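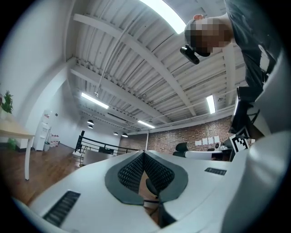
The gripper up close, finger pads angled in to a V, with one of us leaning over it.

Hands-on at Jastberg: our first months with the grippers

We started in January with 3 hand-held grippers and a lot of questions from the packing side. The plan is simple enough to say: the people who know the job do it with the gripper in their hand, and the arms on the Hundell line learn from those recordings. I've been here 13 years and I can't remember a project that got so many people talking at tea break!

Senga Lamont was first to have a go. She's packed glassware longer than anyone, and she had views on the finger pads within minutes (the diamond-mesh surface got a thumbs up). Ewan Niven now plans the recording sessions, 50 picks at a time and then a proper rest, as wrists get tired.

What has changed for us? Less lifting at the end of the line, for one. Azra Lazarević has moved from night packing to checking recordings upstairs, and she's teaching Dariusz Makowska to do the same – he starts on the early shift next month. There were worries about hours, and some of those are still being talked through with Endang Kusuma, who has the rota.

I love that the fiddly know-how is finally getting noticed. How you turn a jar so the label doesn't scuff, how hard is too hard. All of that used to live in people's hands and go home with them at six.

More pictures to come once the Flumirier trays arrive.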